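Sorting in real rooms: what the second round of home sessions showed

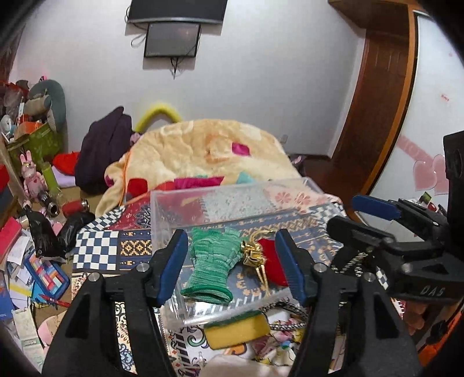
The manipulation group at Trernell has finished its second round of home recordings, and the first results are in. The question was a narrow one. If you teach a policy to pick up household items using demonstrations made by people with hand-held grippers, does it matter whether those people worked in a tidy lab or in somebody's crowded bedroom?

It does, and by more than we guessed. Uliana Sydorenko and Boyang Xie trained two versions of the same policy, called Flarivis in our code. One saw only demonstrations from the lab bench. The other saw only demonstrations made in homes, on whatever surface was available, with the usual belongings left where they were. Both got 158 demonstrations of each task. Both were then tested in homes that neither had seen.

The lab-trained version completed 57 percent of its trials. The home-trained version did better on every task, with the largest gap on soft items such as mesh, cloth and cord. Rigid items showed a much smaller difference. Yaroslav Sirko, who ran the tests, says the lab policy often reached for the right spot and then closed on the tablecloth, mostly where the cloth had a busy print.

The test covered six homes and 167 trials for each version. That is enough to trust the overall direction but not the ranking of individual tasks, and we would ask people not to quote the per-task numbers yet.

A few details on method for those who have asked. Demonstrators use two grippers, one in each hand, and the policy learns from the wrist views alone. There is no overhead camera. Each demonstration starts with the grippers open and ends when the hands are back outside the bin. Demonstrators are told to work at normal speed and to leave failed grasps in. Zakhar Derkach checked whether removing the failed grasps would help – it made the home-trained version slightly worse, so they stay.

Two things went less well. Transparent bins remain a problem for both versions, which tend to misjudge the height of the rim and bump it on the way in. The timing between the left and right recordings also drifted in the longer sessions. Roksolana Kushnir has written a fix that lines the two up again at every gripper closing, and it will be part of the next Terker release in June.

The next round mixes the two sources. We want to know how few home demonstrations are needed once the lab set is in place, as home sessions take up to 6 times as long to arrange. Drafts of the protocol are in the Chornovol folder. Comments should reach Boyang by Friday.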